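Reading the draft procurement rules

The draft regulation on public procurement thresholds runs to 239 pages, and most of the changes that matter are in Annex 4. I read it over two evenings with the current text open next to it.

The main change is to the notice period. A contracting body now has to publish a notice 25 days before it opens bids, and the period starts when the notice appears in the register. Under the current text it starts when the notice is sent.

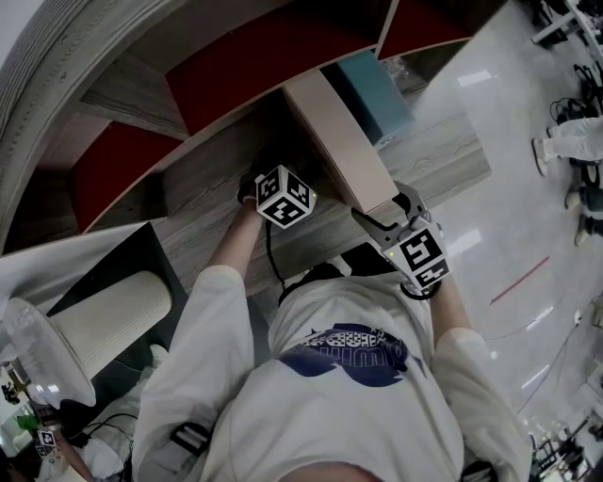 Yolanda Campos
12 February 2020

Article 9 is less clear. It lets a body split a contract into lots "where the subject matter so permits", but the test for that has been moved to a recital, and recitals do not bind anyone. Greststead town council ran into the same problem with its road contracts last June. It split the work into lots, a losing bidder objected, and the review body spent most of its decision on what the word "permits" meant.

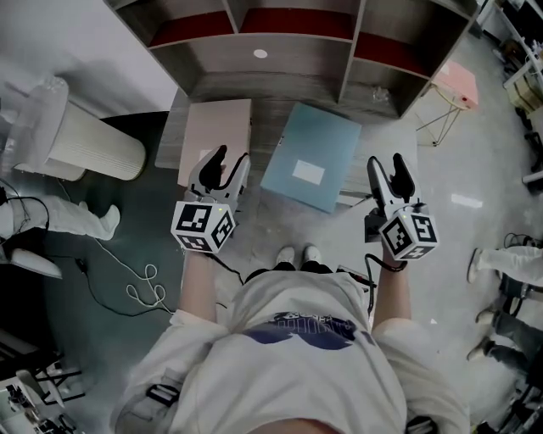
The review body itself gets a new fee scale. Filing a complaint would cost 200 euros for small contracts and 900 for everything else – there is no middle band. Derek Mapplebeck has argued for a fee tied to contract value, and I think he is right on the principle, although his formula would be hard to apply to framework agreements with no fixed total.

Two cross-references in Annex 4 still point to articles deleted from the previous draft. I have sent both to the drafting unit and will go through the transitional provisions in the next post.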